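4.2 Household textiles and time use

Respondents in the Minddale survey were asked to record when they washed, dried and folded household textiles over 2 weeks. Of the diaries handed out, 691 came back complete enough to use. Folding was the task most often left until the next day. It was also the task most often done in the same room as something else, usually television or a meal, so the minutes entered for it overlap with other entries and were kept in a separate column. White T-shirts, towels and sheets were coded as "plain items" and everything else as "mixed."

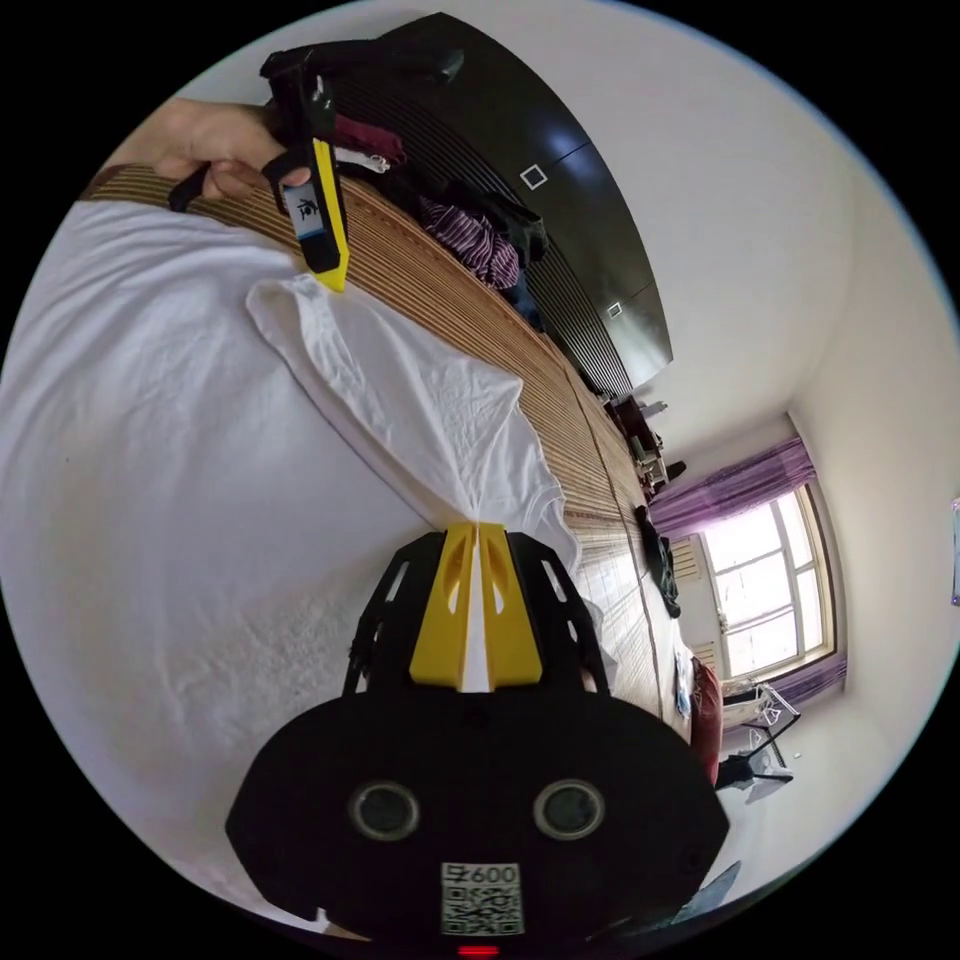 Minddale, February

Drying indoors was far more common in the apartments on the Millet side of town than in the detached houses. The apartments have no shared yard, and the building rules do not allow lines on balconies. Respondents there hung laundry over doors, chair backs and radiators, and several wrote in the margin that the bedroom window stayed open all evening as a result. We had not asked about windows. The margin notes were typed up and coded after the fact, and they should be read with that in mind.

Households using the Rirnico diary form (the short one) skipped fewer days than those using the longer Ovex form. The Ovex form asks for start and end times for each task, and many people filled in only the start. Where the end time was missing, we did not estimate it. These entries count toward how often a task was done but not toward how long it took.
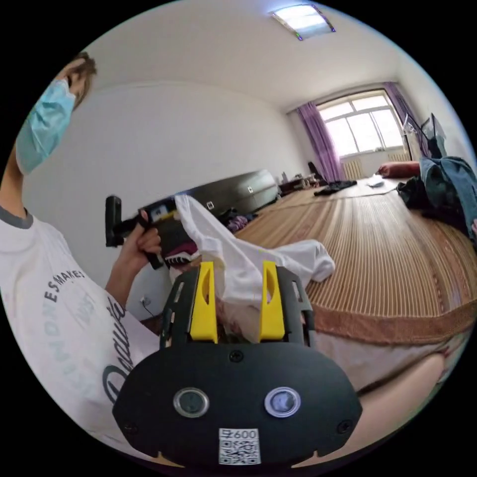

Figure 7. Laundry.

One reader of the draft objected that a missing end time is itself a finding, and that people who fold a few items at a time through the evening have no end time to give. We agree in part. The objection fits 23 of the diaries well, in which folding appears three or more times on the same evening. It does not fit the rest, where washing and drying lack end times too.

The full set of task entries, a little over 2,000, was then split by time of day. Washing peaked before 9 a.m. and folding after 7 p.m. in both parts of town. Table 5 gives the split for plain and mixed items. Plain items were folded sooner after drying than mixed items, but the gap closes once sheets are taken out.
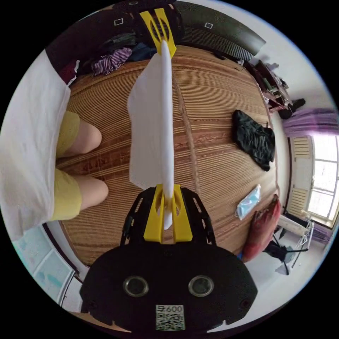 Page last changed: February

4.3 Limits of the diary method

A diary shows what a person chose to write down. Tasks shared between two people were sometimes entered twice and sometimes left out by both. We removed double entries when the times matched. We had no way to find the tasks that were left out.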